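Ticket: flip station stops mid-cycle, tiles left half down
Site: Gunotham, returns and refurbishing, bench 3
Opened by: Maricruz Jaramillo
Assigned to: Siebe Declercq
Status: open, watching
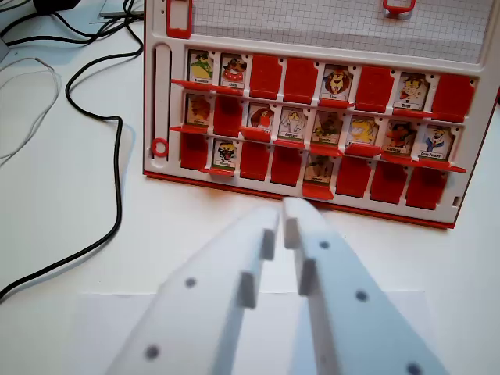

**Does the arm replace the person who checks returned games?**
It takes over the flipping. A person still checks for missing tiles, cracked hinges and wrong labels, and signs the game off.

### Reported

Arm stops partway through a board and the Skirnel panel shows `grip timeout`. Happens on the animal guessing games, French labels (Grenouille, Chien, Lion). Restarting the cycle clears it, but then it begins again from the first tile and I lose the count. Three stops before lunch. While it's stopped I do the rest by hand, so my wrist is back to where it was before April.

### Log

**Siebe, 9:40** Pulled the cycle history. 63 boards started, 8 timeouts. All 8 on the bottom row. Grip force is set to the same value for every row.

**Siebe, 10:15** Swapped the finger pads for the spare set. Ran ten boards, one timeout, bottom row again. Pads are not the cause. Old ones went back in the drawer.

**Maricruz, 10:30** The stops come more often when I set the board down close to the arm. The work card says "place board in front of arm" and nothing else. Aicha puts hers farther back and hardly gets any.

**Aicha Shawky, 10:50** Correct, I leave about a hand's width. Wouter showed me on the late shift. I didn't know it wasn't on the card.

**Siebe, 11:30** Tried it both ways. Set close, the fingers come in too steep for the bottom row and lose the tile. Set back, no timeouts in the boards I ran. Taped a line on the bench as a stopgap. Please put the red base strip on the line.

**Wouter Nijs, 14:05** Late shift will use the line. Can we also get resume from last tile? Restarting from the first one costs more time than the stop does.

**Siebe, 14:20** Resume is in the Skirnel settings but locked to supervisor login. Asked Rainer.

**Rainer Wegener, 15:10** Unlocked for operators on bench 3. Also, the target of 100 boards a shift assumed no stops, so I'm not holding anyone to it while this is open. Log hand-finished boards under code 8, otherwise they count as arm work and the numbers look better than they are.

**Maricruz, 15:25** Resume works. Where do I find code 8? My screen ends at 7.

**Siebe, 15:40** Added it. Log out and back in.

### Still to do

- [ ] Rewrite the work card with the distance (Siebe, Aicha to check the wording)
- [ ] Fixed stop on the bench to replace the tape
- [ ] Ask Salazar for a lower approach angle on the bottom row
- [x] Operator access to resume
- [x] Code 8 on the bench 3 screen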